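Guide d'installation de Trivell — Chapitre 4 : suivre les dépenses de campagne et la publicité politique

Vous avez créé votre compte et importé votre circonscription au chapitre précédent, bravo, le plus ingrat est derrière vous ! Nous allons maintenant brancher Trivell sur les registres de publicité électorale, afin que votre rédaction, votre association ou votre petit blog de quartier puisse voir qui paie pour quels messages. Prévoyez une bonne demi-heure, et un thé si vous en avez sous la main.

4.1 Ajouter une première source

1. Ouvrez le menu Sources, puis choisissez Nouveau registre.
2. Collez l'adresse du registre que vous souhaitez suivre. Les adresses qui contiennent des espaces sont refusées (c'est l'erreur la plus courante, et nous l'avons tous faite).
3. Dans le champ Période, indiquez 90 jours. Vous pourrez élargir plus tard, mais un premier import trop ambitieux fait patienter longtemps les connexions modestes.
4. Cliquez sur Vérifier. Une pastille verte s'affiche à côté du nom du registre.
5. Cliquez sur Enregistrer, et laissez l'onglet ouvert jusqu'à la fin de l'import.

Note : le registre de démonstration, Okatside, contient 477 annonces et 227 annonceurs. Il est parfait pour se faire la main sans toucher à vos vraies données, et vous pouvez le supprimer quand bon vous semble.

4.2 Regrouper les annonceurs

Un même comité de soutien apparaît bien souvent sous trois ou quatre orthographes différentes, avec ou sans accent, avec ou sans sigle. Le module Tijani vous propose des rapprochements, mais c'est toujours vous qui décidez, et nous tenons beaucoup à ce que cela reste ainsi.

1. Dans l'onglet Annonceurs, cochez les fiches qui vous semblent désigner la même organisation.
2. Cliquez sur Rapprocher, puis choisissez le nom principal.
3. Ajoutez un justificatif : statuts déposés, mention légale, déclaration de comptes.
4. Si vous voulez une vignette pour le groupe, glissez n'importe quelle photo dans la zone prévue à droite ; elle sera recadrée en carré.
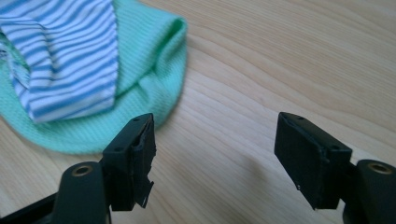

Fig. 4-2. Vignette de groupe : tricot vert menthe sur bois clair.

La vignette n'a aucune influence sur les calculs, elle vous aide simplement à retrouver un groupe dans une longue liste. Dagný Eskildsen, qui a relu ce chapitre, conseille d'éviter les logos de partis, trop semblables les uns aux autres en petit format.

Attention : un rapprochement validé modifie tous les totaux déjà publiés sur votre page publique. Exportez une copie de vos tableaux avant de continuer — le bouton se trouve en bas de l'onglet, un peu caché, nous en convenons.

4.3 Régler les alertes

1. Ouvrez Alertes, puis Nouvelle règle.
2. Choisissez un annonceur ou un groupe.
3. Saisissez un seuil en euros. La valeur proposée par défaut est 988, et vous pouvez tout à fait la changer.
4. Indiquez l'adresse qui recevra les messages, puis cliquez sur Essayer.

Si le message d'essai n'arrive pas, regardez d'abord dans les indésirables, puis vérifiez que l'adresse a bien été confirmée au chapitre 2.

Attention : une alerte signale une dépense déclarée, et rien de plus. Elle ne dit pas qu'une règle a été enfreinte. Avant toute publication, relisez la déclaration d'origine et laissez à l'équipe de campagne concernée le temps de vous répondre.

Pour les comptes partagés à plusieurs rédactions, la marche à suivre diffère légèrement ; Lindiwe Makhubela l'a détaillée dans l'annexe Cullari, à la fin du guide.

Chapitre revu le 8 janvier 2021. Suite : chapitre 5, Publier vos tableaux.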